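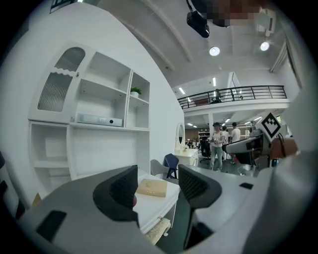
Before you sign for a gripper, price the table

September 6, 2019

12 comments | 5 shares

I have spent most of this summer reading quotes for robot equipment, and I'm grumpier than when I started. We're a small outfit with a shared floor, we want to automate some light handling work, and every seller I talk to wants to begin with the arm. How far does it reach, how much does it lift, what color is the stand. Fine. The arm is the part I worry about least.

What eats the money is the stuff that touches things. Look at a pair of fingers for a minute. Ours are black blocks with a mesh-textured face on the inside, and that face is a part somebody will be reordering. The quote from Plivside listed the gripper as one line and put "consumables" in a footnote with no price next to it. I asked for one. I got a brochure. I asked again and was told it depends on usage, which I already knew, and could they please guess? They wouldn't.

Isusia at least sent numbers. Finger pads at 390 dollars a set, and they suggest keeping 3 sets on the shelf if you run every day. I don't know if that's honest advice or a way to sell me three of something. I put two in the budget.

Then there is the hand-held kind versus the kind bolted to an arm. The pitch for the hand-held one is that people can start working with it the week it shows up, while the arm waits on mounting and cabling and somebody deciding where the outlets go. I believe the first half. I'm less sure about the savings, because a person's time goes on the bill too. In the Mevurix spreadsheet the operator costs zero. I'd like to meet that operator.

Furniture. I'm serious. You can practice picking things up off a white table with a carved edge, and it will teach you plenty, but sooner or later you'll want the height to stay put and the top to be the same from one month to the next. Fothergill quoted us almost 600 for a plain work table with locking feet. It's a table! I may pay it anyway. I've put it under "maybe" along with better lights, which no vendor has brought up even once and which I suspect matter more than half of what they did bring up.

Subscribe to our newsletter and never miss a post. No thanks

Where the draft budget stands today: one hand-held gripper now, one arm on hold until November, two sets of pads, a printed sheet of square markers (cheap, and we can print more ourselves), and a repair line that I made bigger after reading the warranty. The warranty covers the housing. It doesn't cover the fingers. Guess which one hits the table.

I also struck the five-year software plan. A discount for year 5 of a product that has been on sale for less than two is a strange thing to offer, and the rep got a bit quiet when I asked what happens to the plan if they get bought. The yearly price is worse on paper and I can live with it.

If you've bought from any of these four and kept your receipts, I'd like to hear what you spent after the first invoice. Delivery, spares, the cable they forgot to include, all of it. The comments are open.

Search this blog
Older posts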